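Section 2: Before you order anything

Right, this is the part I wish I'd had when I was putting our first arm on order. I'm Emiliano Campos, I look after the Kisport cell, and these are the steps I now follow every time. Have a pen handy!

1. Write down the job in one plain sentence. Ours was "pick up a small hand tool from the bench and put it in the rack". If yours runs to three lines, split it and price each bit separately.

2. Measure the bench, then measure it again with the arm's base drawn in. I forgot the base on the Arroyo job and we lost a whole corner of the room to it.

3. Build the layout in simulation before you ask for quotes. Fositel did ours in 2 days, and I spent a happy afternoon shoving the bench back and forth on screen, which costs nothing at all. 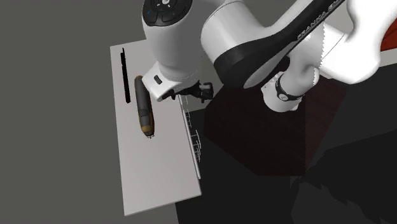
4. Try the reach to the far end of the bench as well as the near one, with the hand pointing the way you'll really use it. Long thin things lying flat are the awkward ones, so put a couple of those in your test.

Note: save every layout with a proper name. I had 2 called "final" and ordered brackets from the wrong one (sorry, Cilloven).

5. Now do the sums. My list has the arm, the hand, spare fingertips, the stand, cabling, delivery and training. Spare fingertips came to £125 for us and the stand was £444, and I'd left both off the first budget.

6. Ask for the delivery date in writing. We were promised August and planned the training round it.

Caution: don't sign off the order until whoever runs your site has agreed the guarding and the emergency stop. Changing either one later is slow and dear.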